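Kolermont Office, Upstairs Room: Gallery

Our upstairs room at Kolermont was signed off in September, and these pages collect pictures from each part of the building. This one covers the long room on the upper floor: the ceiling, the lights, the floor and the back wall. The drawings and the room schedule are on the project page. Pictures open at full size when selected.

The room has 351 square feet of storage next to it and shares a stairwell with the Benavides side of the building. It was used as an open office before we took the lease and it will stay one. We kept the layout as it was and spent the money on electrical work, paint and cleaning.

Ceiling and lights

The ceiling was the first thing we had to decide on. A dropped ceiling would have hidden the beams and made the wiring simpler, but it would have cost us height over the whole room. Grerkley priced both options. We went with leaving it open and painting it white.

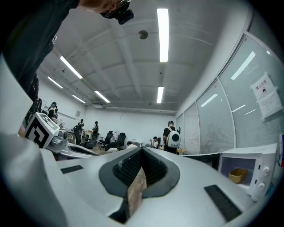

White ceiling with long recessed beams, fluorescent tubes and a round gray smoke detector. The vent unit is at the far wall.

The tubes do not all run in the same direction. An even grid was drawn up at one point and dropped, as it meant moving most of the connections. Light levels were measured at desk height in 39 spots and came out fine for office work. Two readings by the door were on the low side but still within what we had asked for.

Replacement tubes are kept in the storage room on the second shelf. Please write the date on the box when you take one. Fixtures that buzz or flicker should be reported to the front desk with the nearest desk number.

Smoke detectors are tested on the same morning as the ones downstairs, usually before 9 a.m. The test takes nearly 7 minutes and there is no need to leave the room while it runs.

Walls and floor

The walls are white, from the same batch of paint we used in the hallway. Mostberg supplied it, and there are 5 cans left over for touch-ups. The lids are marked with the room name. The hallway paint dries a little duller than it looks in the can, so let a patch dry overnight before deciding it needs another coat.

The floor is light brown wood. It is swept every evening and damp mopped once a week with plain water. Do not use the floor cleaner from the kitchen, which is meant for tile. Chairs should have felt or soft casters before they come into the room. Spare felt pads are in the same place as the tubes.

Toward the back wall

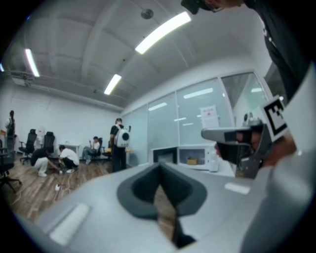

Heating and air

Settings for the upstairs room are changed at the front desk and not in the room itself. The usual setting is kept the same all day. If you are working late, ask before 4 p.m. to have it left on for the evening.

Keep tall furniture away from the vent. A bookcase stood too close to it during the first month and the desks nearby were noticeably warmer than the rest. The bookcase is now in the storage room and is free to anyone who has a use for it.

Filters are changed by Grerkley twice a year. They need a clear space to set up a ladder, so desks by the far wall may have to be moved for an hour or so. A notice goes up on the door the week before.

More galleries

Front entrance and stairs
Hallway
Kitchen
Storage room
Benavides side, shared stairwell

Pictures from the building may be used in internal newsletters with the credit line "Kolermont Office." For larger files, write to the front desk and give the name of the gallery.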